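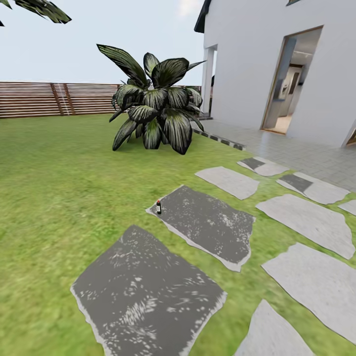 According to the night operators at Bandness, a simulated garden is too kind to a robot, and they would like to see mud in it. The maintenance team at Premden has heard this before and partly agrees. Still, every repaired machine must pass the virtual yard before it goes back to real grass.

Premden looks after the Tamuno, a small outdoor robot that picks up things people leave in their gardens. Its most frequent fault is a drifting camera mount. After a new mount is fitted, the technician loads the fresh calibration values into the simulator and starts a set of 510 runs. In one of the layouts, a small bottle with a red cap stands on a dark stepping stone, and the software has to find it between stones and grass.

If more than three runs fail, the mount comes off again. Usually the cause is simple – a screw tightened too early, or a cable that pulls on the bracket.

The set takes 30 minutes. In August the team added darker stones to the layouts, after complaints from Irimgate, where the paths are made of slate. The operators at Bandness are still asking for mud.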